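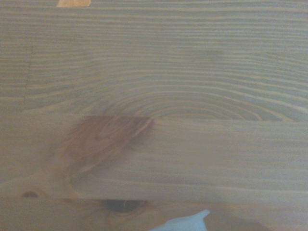
Photo: I-seul Seo

Wrist camera soft at close range on pine, lens or settings?

I'm comparing two wrist cameras before I commit to one for the arm, the Mistach and the Irnier. Both go on the same bracket above the fingers. At normal height I can't fault either one. When I bring the arm right down over a pine board the grain goes slightly soft, and the part below the front edge of the board is a lot worse. Exposure is locked and white balance is fixed at 3000. Is this a focus limit, or have I set something wrong? I need the knots to be usable as landmarks.
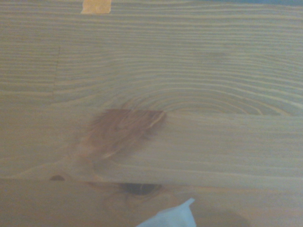 Close over the board. The knot and the joint at left are what I want to track.

Asked by I-seul Seo

2 answers

Bohdana Moroz
Mostly focus. The lower wood is at a different depth from the top face, so a fixed lens set for one will blur the other. Check whether the lens barrel on yours is glued. If it turns, park the arm at the height you work at, not at the height you travel at, and turn it until the grain lines on the top face are sharpest. Then put a dot of paint on the thread, as the barrel can creep when the arm is running.

For the comparison, use the same pose for both cameras and save full size stills. Your two pictures have different color in the lower part, more orange in the second, so I'd check that white balance really is locked. The Turcotte controller I use drops back to auto after a restart and I lost a Sunday to that.

For landmarks I would take the big reddish-brown knot. Its top edge is much cleaner than the side that feathers out to the left. Leave the dark ones below the edge alone until the focus is fixed.

passtead_37
just get an autofocus one

Comment from Bohdana Moroz: Autofocus can hunt when the fingers close. I'd keep it fixed.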